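4. Cleaning the Drain Filter and the Door Seal

This section is for the Prullska front-loading washer sold by Desimthorpe Home Appliances, in both the standard and the compact size. If your machine has the upper service cover, read section 5 also, because the drain hose is in a different place.

Clean the filter every 3 months. If you wash pet blankets or new towels, do it more often. When the filter is full, the display shows the code F8 and the washer stops with water in the drum.

CAUTION: Do not open the filter after a hot program. Wait 30 minutes. The water can burn your hands.

CAUTION: Pull the power plug from the wall before you start. To switch the machine off with the button is not enough.

What you need: a flat dish or baking tray, two old towels, a soft toothbrush, and a small flashlight.

4.1 Draining the rest of the water

1. Close the water tap behind the washer.
2. Open the small flap at the bottom right corner of the front. Put a coin in the slot and turn it gently. Do not use a screwdriver, it will break the plastic hook.
3. Put one towel on the floor and the dish on the towel.
4. Take out the short black hose and hold its end over the dish.
5. Remove the plug from the hose. The water comes slowly. When the dish is full, put the plug back, empty the dish, and repeat.
6. When no more water comes, press the plug in firmly and put the hose back in its clip.

Note: The dish holds 600 ml or a little more, depending on your model of dish. After an F8 stop you will need to empty it many times.

4.2 Cleaning the filter

1. Turn the round filter cap to the left until it stops, then pull it toward you. A little water will still come out.
2. Remove hair, threads, and coins by hand. Rinse the filter under warm water and brush the thin slots.
3. Look with the flashlight into the filter hole. You must see the small pump wheel. Turn it with one finger. It should move in short steps, this is normal and not a defect.
4. Put the filter back with the arrow up. Turn it to the right until the arrow meets the line.
5. Close the flap.
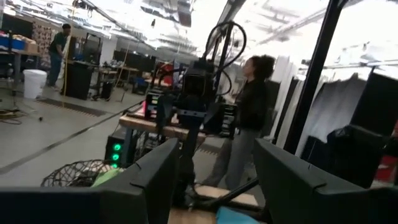
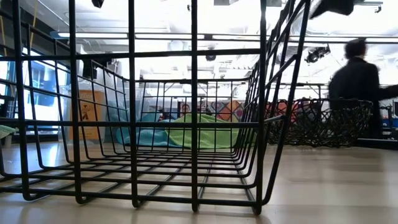
Workshop equipment; wire basket on the table.

4.3 Cleaning the door seal

1. Open the door completely and pull back the gray rubber at the lowest point.
2. Wipe the inside fold with a wet cloth and a drop of dish soap. Do not use bleach or vinegar on the rubber.
3. Check the three small holes in the fold. If they are closed with lint, open them with the toothbrush.
4. Dry the fold with the second towel. Leave the door open for one hour.

4.4 Test after cleaning

1. Put the plug in the wall and open the tap.
2. Select Rinse and Spin without laundry and press Start.
3. During the first minutes, look at the floor under the flap. If you see drops, stop the program, drain the water as in 4.1, and turn the filter cap again. Most times the cap was put in at a wrong angle.
4. If F8 comes back with a clean filter, check that the drain hose behind the machine is not bent.

If the code still stays, write to the service desk in Strickland with the serial number from the door frame. Spare filter caps are sent from the Hollum warehouse.

Text: Rozália Virág. Checked by Lajos Takács, March 29, 2023.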